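Adelik Nail Strips – Frequently Asked Questions

How long do the strips stay on?
Most customers wear them between one and two weeks. It depends on how you prepare the nail and how much you wash dishes.

Do I need a lamp?
For the Prevo series, no. For the Nasudby gel series, yes. Keep the hand under the lamp for 90 seconds, then press the edges and repeat once.

My strip is too wide. What can I do?
Choose one size smaller. A small gap at the side looks better than a strip that touches the skin – it will lift there first.

Can I use hand cream before?
Please not. Wipe the nails with the alcohol pad and wait until they are dry.

How do I remove them?
Put oil under the edge, wait a little and roll the strip off slowly with the wooden stick. Do not pull it. If the skin is red or itches, stop using the product and ask a doctor.

Which colors are new?
Pumpkin Yellow and Soft Mint came in July. Both have 50 strips in the box.

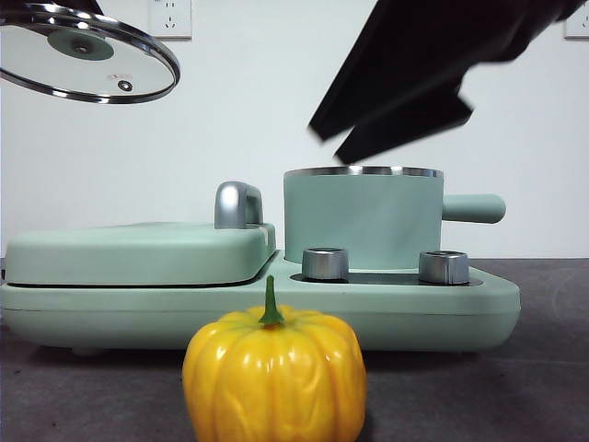

Yellow pumpkin and mint-green toy cooker.

Can I return an opened box?
No, for hygiene reasons. Closed boxes we take back.

Who answers my e-mail?
Essam Kamel, usually on the next working day. Please write your order number in the subject.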